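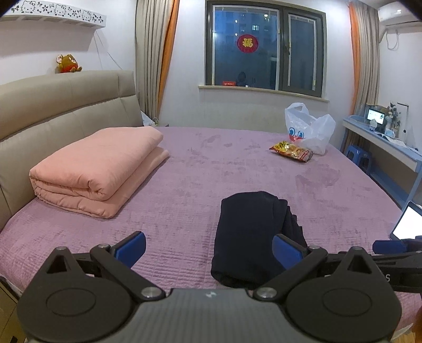

手持夹爪在床面上采集布料示范,夹爪处于张开状态,两片蓝色指垫位于深色布料两侧。

在家中采集叠放布料的示范数据:操作步骤

适用范围:Forulmont 项目第二批采集员。设备为一对手持夹爪,左右手各一只。硬质物体的抓取请看另一份说明,本页只讲床面上的软布任务。

一、准备床面

床上原有的被子、毯子不必撤走。被子叠好推到床头一侧,中间留出够铺开一件上衣的位置。房间里的其他东西保持平时的样子,不要为了采集专门收拾。模型以后要在普通人家里工作,背景过于干净的数据用处不大。

晚上采集时打开顶灯。窗玻璃在夜间会反光,录之前站到操作位置看一眼,如果反光里有能认出身份的人脸或屏幕内容,拉上窗帘再开始。

二、检查夹爪

1. 捏合三次,确认两侧指垫能完全贴合,松手后能回到全开位置。
2. 用干布擦指垫。沾了绒毛的指垫抓薄布容易打滑。
3. 检查转轴处的螺栓,松了就拧紧,拧完重新做一次开合标定。
4. 镜头上有指纹时用镜头布擦,不要用衣角。

三、开始录制

每条示范从夹爪张开、尚未接触布料的状态开始。按下录制后停一秒,再伸向布料。起始位置每次稍微变一变,有时从正面,有时偏左或偏右,高度也不要固定。

抓取时指垫要落在布边或褶皱的两侧,先到位,再闭合。边移动边闭合的动作在回放里很难判断接触时刻,标注组会直接退回。

四、折叠动作

1. 夹住离自己较近的一边,提起到刚离开床面的高度。
2. 向对侧折过去,放下时让布边先着床,再张开夹爪。
3. 有垂下来的边角,单独补一次动作,把它收进去。
4. 两只夹爪都退到布料外侧,停一秒,结束录制。

长绒毯面会拖住布料,提得太低时下面一层会跟着跑。遇到这种情况不用重来,按正常习惯把它拨正即可,纠正动作也是有用的数据。夹空了也一样,重新张开再夹,不要中断录制。

五、更换布料与初始状态

同一块布连续录14条后换一块。每条开始前把布重新打乱,可以团起、对折或者让一角翻下来。深色布料在暗处看不清折线,录之前先回放几秒确认。

六、哪些要删除

以下4种情况在本地直接删掉:镜头被手或袖子挡住;录制中途有人说出姓名、地址等信息;夹爪的位置跟踪丢失;布料掉到床下。动作慢、折得不齐、中间停顿,都保留。

七、上传

当天录完当天上传,文件夹按“采集员编号-房间-布料编号”命名。上传前填写记录表,写明布料种类、床面材质和灯光。床单或毯子换过的,要另建一个文件夹,不能接着往下录。

第一批共收到2,715条,退回的多数是第三步的问题,也就是起始时夹爪已经碰到布料。第二批的目标是超过1,000条合格示范。

记录表和标定程序找 Siham Shboul 领取。指垫磨损后不要自行粘补,联系她换新的。

本页更新于2025年7月1日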